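ROADS, DRAINS AND THE REST OF IT

Quick one this time, I have to get this to the printer by five and the council packet only showed up last night.

Peltonen Road first, as that's what everyone calls me about. The township says the resurfacing is on for the stretch between the feed store and the Dekholm turnoff. Not the whole road. Just that stretch. The hill past the turnoff, where the edge is breaking away into the ditch, is "under review," same as last year. I asked what review means and was told the engineer has to look at it. I asked when. Before November, they hope.

Raimo Kettunen brought up the culvert again at the meeting and good for him. Water sits across both lanes after any decent rain and the school bus swings out to the wrong side to get around it. He had the dates written down, every time it flooded since spring. The board listened. No motion, but the road supervisor did say he would send a crew with the jetter to clear the pipe, and if the pipe turns out to be crushed it goes on the replacement list. Replacment costs real money so don't hold your breath.

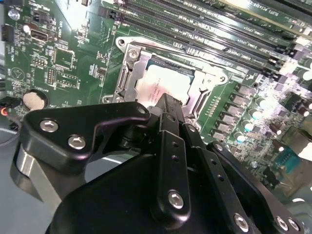
Speed limit on Fodico Lane. The petition got 60 signatures, more than enough to put it on the agenda, so thank you to those who walked it around in the heat. The ask is to drop it to 20 by the ball field. County has to do a traffic study before anything changes, and the county does those in order, and there is a line. In the meantime the deputy will park down there when he can. Slow down anyway please, kids are on that road all day long.

Gravel. The pile behind the township garage is for TOWNSHIP roads. Apparently somebody has been helping themselves with a pickup. The supervisor would like it to stop and so would I.

Mowing on the shoulders is behind. One tractor down, waiting on a part. If you have a bad sight line at your driveway call the office and they will try to get to it first. Corner of Stimier Road is already on the list, you don't need to call about that one, they have heard.

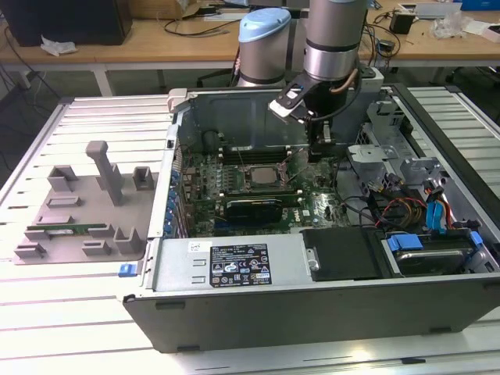 Work under way on an opened Dell tower.

Small bridge repair fund: the board moved 2,000 dollars over from the equipment line for new railing on the creek bridge. Passed without much talk. Work should take a couple of days, one lane open the whole time, expect waits of up to 15 minutes if you hit it wrong. Farm traffic with wide loads should go the long way by Dekholm. Signs will go up ahead of time, or so I'm told.

Brush pickup is still on. Stack it at the edge of the road, cut ends facing out, nothing in the ditch. They will leave it if its in the ditch.

Salt and plow contract comes up at the next meeting. If you have opinions on which roads get done first, and I know you do, come and say them there. Same room, use the side door, the front one sticks.

Corrections and complaints to the usual address.

August 21, 2021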